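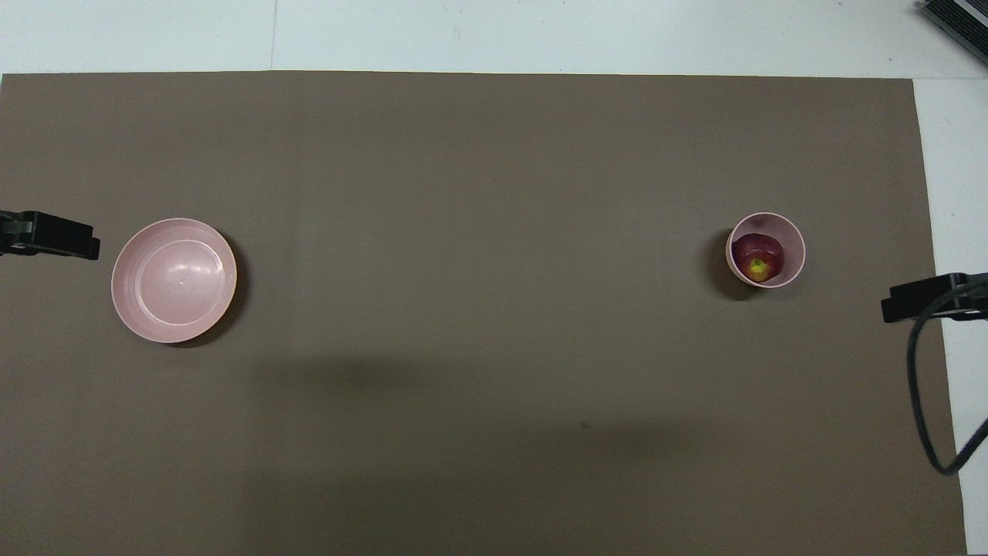 4.3 Laying the table and checking the cable

The Predska two-arm cell arrives with a line in the brochure saying it needs no table preparation. We doubt that. Do the following before each shift.

1. Set both arms to HOLD. Wait for the beep, then wait again – the beep comes early.

2. Spread the brown sheet and pull it tight by hand. The Jasteo leaflet says creases do no harm. Ours shifted the taught height often enough that we now flatten what we can.

3. Put the bowl on the left and the cup on the right, with the apple in the cup. Leave the space between them clear.

4. Check that each gripper stops short of its dish. If either one touches, go back to 4.1.

5. Look at the cable on the right-hand gripper. Some slack is needed, but a loop lying across the edge of the sheet can drag it.

CAUTION: Do not tape the cable to the sheet.

6. Run program 16 at low speed and watch all of it.

Note: The Sinus self-test reports 98 per cent on a good day and also, in our hands, with one gripper unplugged. Treat it as a hint. Log any fault 400 by hand, as the counter resets at power-off.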